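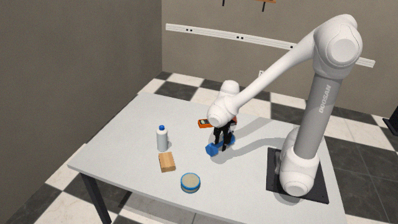 Doosan arm over the table with the blue piece in the gripper (render).

28 February 2022
Gatia workshop, glaze bench

Opened the Prandberg at nine. The good news is that the shelves survived. The glaze on the Jaramillo stoneware tiles has crawled again, back into fat little islands with bare clay showing in between, so the tiles look like a map of somewhere with a difficult ferry service. The same glaze on the old porcelain tiles is smooth, glossy and smug.

Batch is number 821, the matte white with the extra clay in it. Recipe unchanged from November except that we ran out of the old kaolin and I opened the bag of Jistetti that had been propping the door. I did write "same thing, basically" on the bucket lid. I would like that struck from the record but it's in marker.

Possible culprits, in the order I feel like blaming them:

The Jistetti. Finer than the old stuff, I think, and it shrinks more as it dries. The raw coat had hairline cracks before it ever went into the kiln. I saw them on Friday and told myself they would heal over. They have not healed over.

Thickness. The stoneware bisque drinks like a sponge, so a three-second dip there builds up a lot more glaze than three seconds on porcelain. Orestis says he has been telling me to measure the coat with a pin since November. He has. I have been scratching it with a fingernail and nodding.

Dust. The tiles sat uncovered next to the wedging table all weekend. I wiped the front row. I don't remember wiping the back row, and the back row is worse, although the front row is nothing to write home about either.

Firing itself looks all right. Cone bent where it should, top and bottom shelf agree, and the controller log is boring from end to end. I'd been hoping for a stuck relay, which would have been somebody else's fault.

Weighed out a new test this morning. Dry mix split into two buckets. Bucket A keeps all the kaolin raw, as in 821. Bucket B has half of it swapped for calcined, from the jar on the high shelf (label says calcined, handwriting is mine, take that as you will). Both sieved twice. Both watered down until the hydrometer read the same, which took most of an hour and a fair amount of the floor.

A went on first. Cracks visible as soon as it lost its shine, worst at the rim where the dip overlapped. B dried with no cracks I can find, even with the loupe, but it's powdery and comes off on your thumb if you so much as look at it. Handle by the edges. Orestis handled one in the middle and it now has a very clear thumbprint. I have put it in the firing anyway under its own name.

Also did one tile in A with a thin coat, one quick dip and out. A few cracks, not many. So thickness is in on it too, and Orestis was right, and I have bought him a coffee so that we needn't discuss it.

Tiles are marked in iron oxide on the back this time. Last time I used pencil, the pencil burned off as pencil does, and we had a shelf of lovely anonymous results.

Tile 1513 is the odd one out: stoneware, glazed with 821, no crawling at all. It was in the middle of the back row with bad neighbors on both sides. I have checked the back twice for a number I might be misreading. My only idea is that it was bisqued in an earlier load, hotter, and so soaked up less. If anyone knows which load it came from, write it on this page. If you threw out the bisque sheets, write that as well, I'd sooner know.

To do
Get a pin gauge, or file down a pin and stop calling it a plan.
Sponge every tile, both rows, then cover them.
Ask Jaramillo whether the stoneware recipe has changed. They will say no.
Bisque a few hotter to see if they behave like 1513.
New lid for the 821 bucket.
Find something else to prop the door.

Kiln is loaded, A and B mixed across both shelves so the top one can't take all the credit. Same schedule as before. Starts at six tonight, Orestis has the evening check. Do not open it warm, and I am writing that to myself.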